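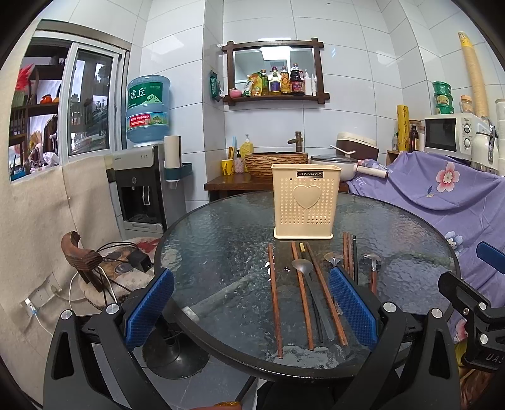 The Soup Programme

My brother was nine when he decided we should have a programme. I was twelve and had the phone, so I was the crew.

We lived over the chemist's in Sandby then, in a flat with a kitchen you could cross in two steps. Mum worked lates at the Dosach depot and left our tea in the fridge with a plate on top. My brother said this was a waste. He said if we cooked the tea ourselves and put it online, people would watch, and then Mum could stop doing lates. I said people wouldn't watch. He had already written the word EPISODE on the back of a gas bill.

The first one was tomato soup. He stood on the step stool in Mum's apron, which came down to his feet, and said good evening although it was ten past four. He told the viewers to chop an onion. Then he chopped the onion, and it took so long that my arm began to shake. I propped the phone against the bread bin and after that you could see only his chin and the tap.

It had six views by the weekend. Four of them were us.

"Who are the other two?" he said.

I said I didn't know. One was probably Mum, on her break. He thought about the last one for days. He decided it was a man in a restaurant.

We did pancakes, then rice, then a sort of pie. He got better at talking and I got better at holding the phone. He had a way of looking just past me when he forgot what came next, and he would say "now we wait a moment" until he remembered. People liked that later on. They wrote it underneath, now we wait a moment, with a heart.

The one that did well was the noodle one. The woman downstairs, who ran the Sembiring takeaway next to the chemist's, had shown him how to fry the shallots first, and he passed this on as if he had thought of it in the bath. Halfway through, the smoke alarm went off. He picked up a tea towel and flapped it at the ceiling and carried on explaining about garlic, shouting a bit. I should have stopped filming. By the end of January it had 1335 views, and a company called Rultitz wrote to ask if we would like a free frying pan.

Mum read the email standing up with her coat on. She read it again sitting down.

"You've been using the hob," she said.

"Only on medium," said my brother.

She hadn't been the sixth view, then, or the fifth. She hadn't seen any of it. She made us put them all on, one after another, and she watched them at the table with her shoes off. She didn't laugh at the smoke alarm. At the pie she put her hand over her mouth. When the soup came on, with the chin and the tap, she asked how long ago that was, and I said before Christmas.

"I thought you were eating what I left," she said.

"We had that as well," said my brother – which was true, he was always hungry.

She wrote back to Rultitz herself and said no thank you. There was to be no hob unless she was in. My brother went to bed without speaking and took the apron with him.

She changed one of her lates that spring, for a Sunday morning. It was less money, and I heard her on the phone about it. On Thursdays she was home by five, and she sat on the step stool by the door while he cooked, because he could nearly reach without it. He asked her to keep quiet during filming. She was not very good at it. You can hear her in all the later ones, telling him to mind his sleeves.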